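FIELD POWER NOTES: One battery for everything, and the winter trial at Barkdale

If you have ever packed for a week in the field, you know the battery bag. There's one shape for the radio, another for the night vision, a handful of loose cells for the GPS and the headlamp, and a big brick for the jammer that somebody has to carry in addition to their own stuff. Then there are the chargers, and the adapters for the chargers, and the one adapter that got left on the tailgate.

So I was very happy to get up to the Barkdale training area in January for the cold-weather trial of Hokance, a wearable power system built by Pluvside. The idea has been kicking around for years in one form or another: put one flat, bendable battery on the vest, run short cables from it to every device, and let a small box in the middle decide who gets how much. What's new is that people are finally wearing it up real hills in real snow, and coming back with opinions!

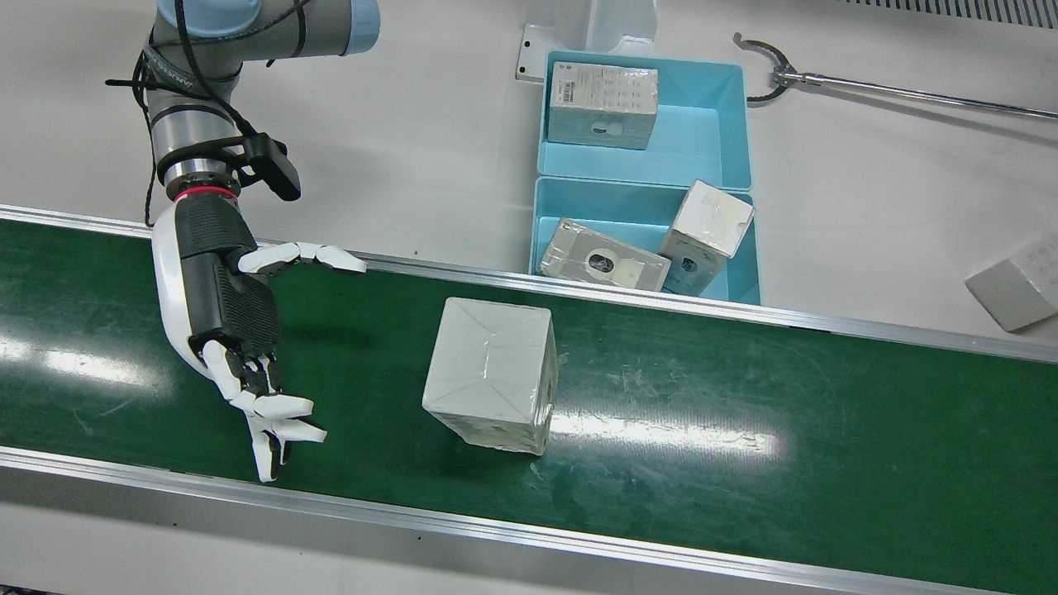

Why does one big battery beat a bag full of small ones?

Because a bag of small ones always comes home half full. Soldiers swap out a radio battery before a patrol whether it needs it or not, since no one wants to change it in the dark with gloves on, and the half-used one rides along as dead weight or goes in the trash. With a shared battery, leftover charge goes to whatever needs it next.

That sounds obvious on paper, but it has been hard to pull off. Radios are greedy for a second or two when they transmit and then barely sip. Night vision wants a small, steady trickle and gets grumpy if the voltage dips. Tablets will eat anything you give them. The hub in the middle has to keep all of them content through one set of wires, and it has to do it at temperatures where the battery itself would like to quit. The Hokance hub is close to the size of a deck of cards and has a single rubber button. Press it once and it buzzes against your chest: long buzzes for hours left, short ones for tens of minutes. No light, no screen. I love this. You can check your power lying face down under a poncho and give nothing away.

The trial platoon spent seven days on the ridge course, which tops out at 2,305 feet and catches every bit of wind coming off the lake. Half of them wore the shared system and half carried the usual mix. They did the same routes, the same radio checks and the same miserable overnight listening post, and then they traded kits and did the second loop the other way around.

I walked a piece of the lower trail with them at 6:30 in the morning (the easy piece, I admit it) and the thing I noticed first was how quiet the halts were. Usually a halt in the cold means zippers, Velcro and muttering while everybody digs for spares. The shared-power squads mostly just drank water.

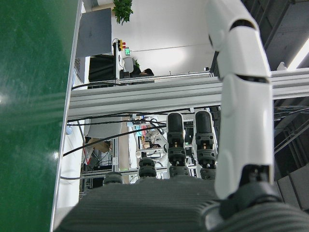 What the soldiers liked, and what they didn't

The weight came up in every conversation. Taking the spares out of the pack is great, but moving that weight to the front of the vest changes how you lie prone, and the shorter soldiers felt it more. A couple of them had already shifted the battery around to the side under the arm, where it isn't supposed to go, and said it was much better there. The Pluvside engineers wrote that down on the spot and asked to see how they'd routed the cable. Good sign, I thought.

Body heat turned out to be a real helper. Lithium cells lose a lot of their punch when they get cold, and a battery worn under the outer shell stays far warmer than one in a pack pocket. The catch is that you have to keep it there. Anyone who took the vest off and left it on the snow during a long stop paid for it later.

The connectors got the most complaints, by a wide margin. They're round, they lock with a quarter turn, and they're lovely with bare fingers. In the heavy mittens they are close to impossible. Snow packs into the open end, melts, then freezes hard, and after that you're blowing on it like a kid with a game cartridge. There's a dust cap on a little strap, and the straps snapped. Everyone agreed on the fix – make it bigger and make the cap springy – and the next batch is supposed to have both.

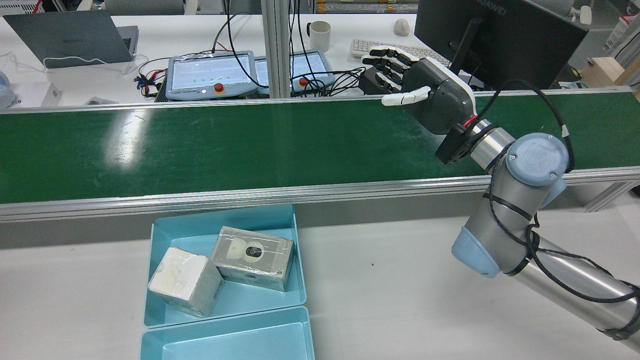

Charging was the other big subject, and it's the part I'd most like to see get more attention. A wearable battery is only as good as the place you plug it in. At Barkdale they used a sled-mounted charger that takes a small generator, a vehicle plug or folding solar panels, and fills a full rack overnight. It worked well off the generator and off the truck. Solar in January under a gray sky gave them enough to feel hopeful and not much more.

There's also the question of who owns the cable. Every maker of radios and sights has its own plug, and a shared system needs a short adapter for each one. Kyriakidis, the shop that makes the cable sets for the trial, brought a drawer full of them, sorted by color. The crew there has 3,472 tested cables sitting on shelves and would love to make far fewer kinds. If the device makers could settle on one plug, that whole drawer would go away. We've been saying that in this newsletter for as long as I've been writing it, and I'll keep right on saying it.

A few of you wrote in after the last issue to ask about safety, since a big lithium pack strapped over your ribs is a fair thing to worry about. The flexible pack is made of many small cells with a barrier between them, so that damage to one shouldn't run through the rest. I watched a short film of the puncture test. The pack smoked a little at the hole and kept running at reduced power. I'd still want to see that repeated many times, by a lab that isn't selling it, before I got fully comfortable. The quick release pulls the whole thing off with one tug, and the medics were pleased with that.

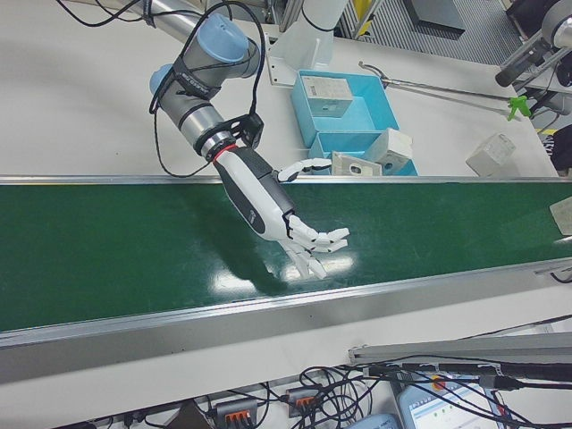

The next stop is a hot-weather round, where the problem flips. Cells that behaved nicely in the cold will be sitting against a sweating body in the sun, and the hub will have to shed heat with nowhere much to put it. Pluvside is building 1,000 sets for that round, enough to outfit whole companies and find out what happens when the supply sergeants have to live with them too. My bet is that the real lessons will come from the supply side: how the packs get stored, who tracks the ones that are wearing out, and what happens when a crate of them sits in a shipping container all summer.

I'm hoping to get a look at that one as well, and if I do I'll bring back notes on the new connectors first. If you've used any kind of shared power kit in the field, even a homemade one, please write and tell me how you ran the cables. The side-carry trick is my favorite thing I've picked up this winter and I'm sure there are more like it out there.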